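Supply cart drawers: revised layout and restocking

The drawer carts have been on the new layout since October, and the January 2019 stock check is the first full one carried out under it. The check covered 154 line items. Of these, 12 were in a drawer other than the one listed, and all have been moved back. The master list now stands at 393 entries, including the wall cupboards and the reserve shelf.

The main change is that small containers are no longer mixed with boxed items along the front of the drawer. Bottles and lidded jars go in upright, with the cap visible from above. Boxes go to the sides and corners, printed face up where the depth allows. 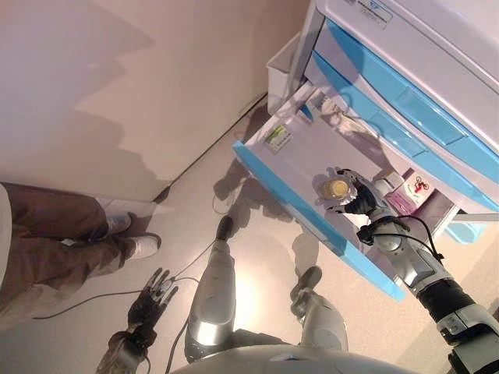
Drawer depth remains the limiting factor. Anything taller than the rim catches on the drawer above when it is pushed in, and the usual result is a crushed carton. Tall bottles should go in the bottom drawer or on the reserve shelf. Loose packets are to be returned to their carton if it is still in use. If the carton is finished, place the packets in a Flekance tray and write the expiry date on the tray, not on the packets.

Ravindran Warrier has tested two types of divider. The Psarras strips hold well but leave residue on the drawer floor when removed. The Stonisell inserts are looser and can be lifted out for cleaning - these will be ordered for the remaining carts, 20 sets in the first batch.
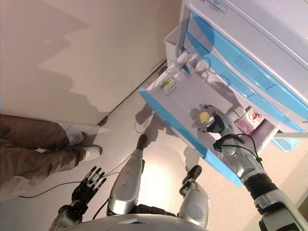
Yellow-capped bottle held just above the drawer floor, with boxed items toward either end.

Restocking procedure is otherwise unchanged. Open one drawer at a time, pull it out fully, and work from the back corner forward. Older stock goes in front. Enter the quantity on the sheet before closing the drawer. Wipe the colored trim as well as the interior; the trim was missed on several carts at the last check.

Corrections to the master list go to Ravindran in writing, with the cart and drawer number.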